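4. Adaptive music and the sense of place

4.1 Materials

The four soundtracks examined in this section were all written for slow exploratory games with little or no spoken dialogue. Each was taken from the playable build, as the versions later sold as albums are usually shortened and remastered, with the loops joined into fixed tracks. Hutapea and Vanags have already treated the album form of Ondmont at length, and their timings are not repeated.

Ondmont and Wistano use vertical layering: several stems run in step and are raised or lowered as the player moves. Gurnidstead relies on horizontal resequencing, in which short cells are chosen one after another at bar lines. Ra combines the two, with a layered bed under cells that are triggered by height above the ground. In all four the composer had access to the level geometry while writing, which is known to affect the placing of transitions (Org and Ko).

4.2 Listening procedure

Listeners heard passages through closed headphones in two conditions. In the first, the music was played with recorded game footage. In the second, it was played over neutral clips of a plain grey field. Clip order was shuffled for each listener, and the loudness of all passages was matched beforehand.
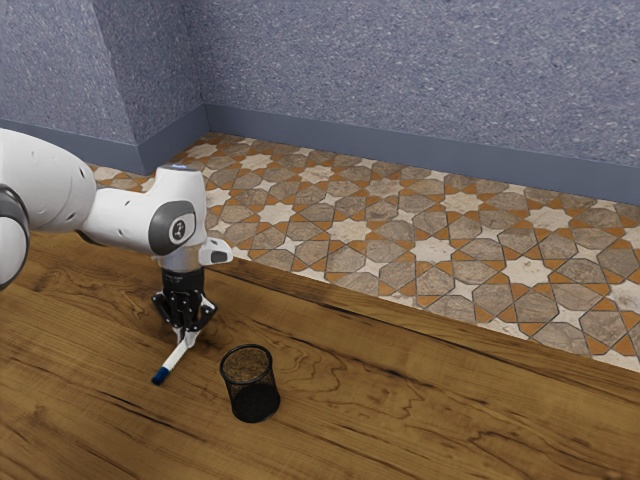
Figure 5(a). Rendered scene: white robotic arm over a wooden tabletop.

After each passage the listener marked a point on a plain line running from "nowhere in particular" to "a definite place". The line was chosen over a numbered scale after a pilot, in which listeners tended to settle on the middle value and stay there. A free comment could be added but was not required. Passages were cut at phrase endings where possible. For Gurnidstead this was often not possible, and a fade of 200 ms was applied instead.

Reverberation was left as implemented in each game. This matters for Wistano, where the reverb send is tied to room size and carries a good deal of the spatial information on its own. An attempt to strip it out produced audible artefacts in the upper strings and was dropped.
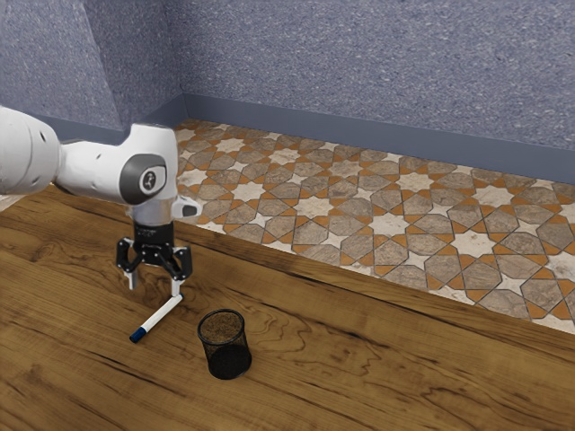
Figure 5(b). Rendered scene: open two-finger gripper just above a white marker.

4.3 Results

Of the passages marked towards the "definite place" end with game footage, 81 per cent stayed on the same side of the midpoint when heard over the neutral clips. The shift was smallest for Ra and largest for Gurnidstead. Layered scores held their position better than resequenced ones, though with one work wholly of the second type this cannot be put down to technique alone.

Comments on Ondmont referred mostly to timbre – breath noise, bowed metal, the low drone that enters under the second stem. Comments on Wistano referred to distance. Several listeners described the music as coming from another room, including in passages where the reverb send was at its lowest setting. Bakke reports a similar effect with piano loops and links it to the slow attack of the samples, which are also used here.

Tempo had no clear bearing on the marks. Harmonic rhythm did: passages that stayed on one chord were placed further towards "a definite place" than those that moved, and this held in both conditions. The exception is the harbour cue in Gurnidstead, which changes chord at every bar and was still marked high. Its melody is also heard in the opening menu, so listeners who knew the game may have recognised it. Prior play was recorded only as yes or no, and the answers do not allow this to be tested further.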